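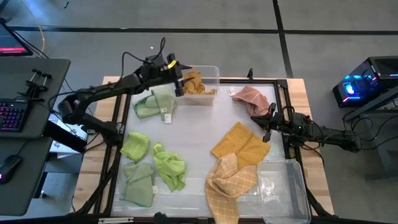

November, 7:40 in the evening. Cloth day. Started later than planned: the delivery from Mirkska came after lunch and the packing slip had to be checked against the order. The slip was wrong on one line (they had listed the Hurno greens as grays again) and I corrected it in pencil and filed it.

Washed everything before use, as with the last lot. 1000 ml of the Wuda liquid decanted into the dosing bottle, the remainder back on the shelf with the cap tightened properly this time. Low temperature, short spin, no softener. Softener changes how the fabric slides over itself and then the folds don't hold. I noted this in the summer and ignored it once, in September, and had to rewash the whole lot.

Dry weight of the first sage green cloth was 213 g. The mustard came out at 263 g, which is more than I expected from the handling. Either the weave is closer or it was not fully dry. I will weigh it again tomorrow before entering it. The scale was zeroed before each reading and I used the same tray throughout.

Bench wiped down first, then both clear bins. The bins are good for this work. I can see what has gone in without lifting anything, and a cloth that has bunched on one side shows through the wall. The old opaque ones from Bangera were deeper, but I was always tipping them out to find a color. They are now in the store room with the spare shelf brackets in them.

Procedure as before. Cloths down on the white top, spread or loosely folded, then into the far bin. The near bin stays at the corner as overflow. I have not settled whether folding first is worth the time. A folded stack takes less height, but these are for wiping and will be pulled out one at a time by people who do not care about the fold. Crumpled fill is faster. For this round I allowed crumpled.

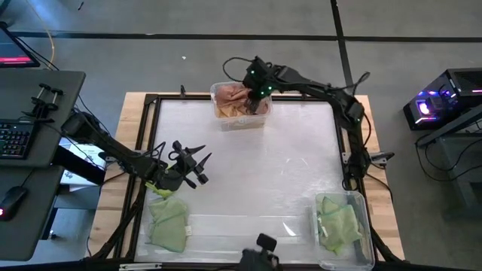 Far bin, mostly dusty pinks and reddish browns. Pale green on the bench with its tag out to the side.

The care tags are a nuisance. They stick out past the edge of the cloth and will catch on things. Cutting them off leaves a stub that scratches glass, and unpicking the seam takes longer than it deserves. I unpicked one as a trial after supper and stopped there. The rest keep their tags until I find the small scissors.

Color grouping: pink and reddish brown can share a bin. The yellows should be kept apart from the greens for the first few washes. The bright one let some dye go in the sink when I rinsed it by hand, and I would like to avoid a repeat of the pale towels. Greens to the kitchen, pinks to the workshop sink, mustard and tan to the window kit. If the yellow still bleeds after the third wash it goes to the floor rags.

Weighed one filled bin at the end, container subtracted: 964 g. Entered in the book under the old heading, as the new page is not ruled yet.

Open items. Reweigh the mustard. Write to Mirkska about the slip, and ask whether the Hurno line comes without tags. Label both bins on the short side, where the label can be read from the shelf. Wuda liquid will last through the winter at this dose, so no order needed.

Kettle descaled while the second load was running. Radiator in the back hall still knocking. Lights off at 9:15.

We use cookies to keep this journal running and to remember your reading settings. By continuing you agree to their use. Accept | Manage preferences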